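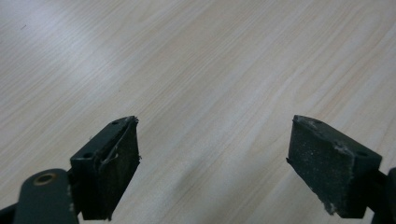

Pads and spares, December 2022

Went over the hand grippers at the bench before doing the order. The rubber on the fingers is going. The left pad is ragged along the top edge with a bit of thread stuck across it, and the right one has started to crumble on its left side. Dust and specks on both. The finger bodies look fine to me apart from scuffs, so I'm only budgeting pads and bushings for now.

Quotes so far

Rilham: pad sheet, cut to size, adhesive backed. 29 dollars a sheet. They want the drawing again because the one we sent in November had the old finger width on it. Hendrik has the right file.

Etim: complete finger pairs with pads already bonded. Much dearer, and lead time is 11 weeks. Only makes sense if we start cracking fingers, which we haven't.

Kosismont: never answered. Try the other address once more, then drop them.

What's left in the budget

993 dollars on the small parts line until the new year. It doesn't roll over. Hendrik Motaung would like part of it kept back for cables, fair enough. I'd still put the pad sheets through first — we can't plan the Ornero work around grippers that shed bits on the table.

Pivot bushings: no play that I could feel when I wiggled the linkage by hand, but we have no spares in the drawer. Add a bag to the Rilham order if they stock that size. Measure before asking, don't go by the old parts list.

Second full gripper

Wrote this up as a separate request. With one tool in for new pads, the bonding has to cure overnight and that tool is out for the next day too. Rilham will hold their price on a full unit if we take 2, but I can't see that getting signed off. Asking for one.

To do

Send Rilham the corrected drawing
Measure pivot bore, both sides
Ask Hendrik how much he needs for cables
Check if the leftover adhesive is past its date
Old pads: keep one set in a bag for comparing wear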